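Fog in the valley, and why the forecast missed the clearing time

A few of you wrote to ask why the fog in Flitdale hung on until mid-afternoon when the forecast had it gone by ten in the morning. I drove through it twice, so I have some interest in the question too.

The setup was ordinary for October. We had rain the day before, the sky cleared after sunset, and the wind dropped to nothing. The ground lost heat all night and the air just above it cooled to its dew point. Cold air also drains off the slopes of Wokotberg and collects on the valley floor, so Flitdale usually fogs in before anyone else does. All of that was in the forecast the evening before. Nobody should have been surprised to wake up to it.

The hard part was the depth. Shallow fog, say 100 feet, burns off quickly once the sun is on it. Deep fog reflects much of the sunlight back up, and the ground underneath warms very slowly. The models had a thin layer. What we got was a good deal thicker.

I know that because Joaquim Caldeira lives partway up the Wokotberg road and keeps a thermometer and a notebook. At 8 in the morning he was still inside the fog at his gate. He walked uphill and came out into sun just below the 2,000 foot marker. The valley floor at the Gikwood bridge is well below that, so this was a deep layer by our standards. He called me when he got home and I wrote the numbers down at the kitchen table. 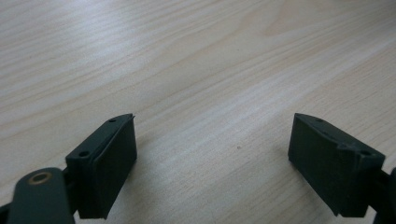 What the models got wrong

Two things, as far as I can tell. The first is moisture in the soil. The gauge at Gikwood had 81 hundredths of an inch in it from the day before, and the model I look at most had less than half of that falling. Wetter ground means more water going into the lowest air in the evening, and the fog forms earlier and has more hours to build.

The second is terrain. A model with widely spaced grid points smooths Flitdale into a gentle dip. The real valley has steep sides and a narrow outlet at the lower end, and cold air does not leave it easily. The higher resolution run did better. It held the fog until noon, still too early, but closer.

What finally cleared it

Wind did most of the work. A light southwest breeze reached the ridge around lunchtime and took a while to mix down. The station at Leitão, on the open side of the hill, cleared first. Visibility at the bridge was still poor at 1 and fine by 2:30.

I have been keeping a list of fog mornings here for several years, and it now has 214 entries. I want to go back through them and sort the late clearings by rainfall the day before. If anyone has old rain gauge readings from the lower end of the valley, please send them to me, even if there are gaps.

Tonight has more cloud and a bit of wind, so I expect only patches near the river.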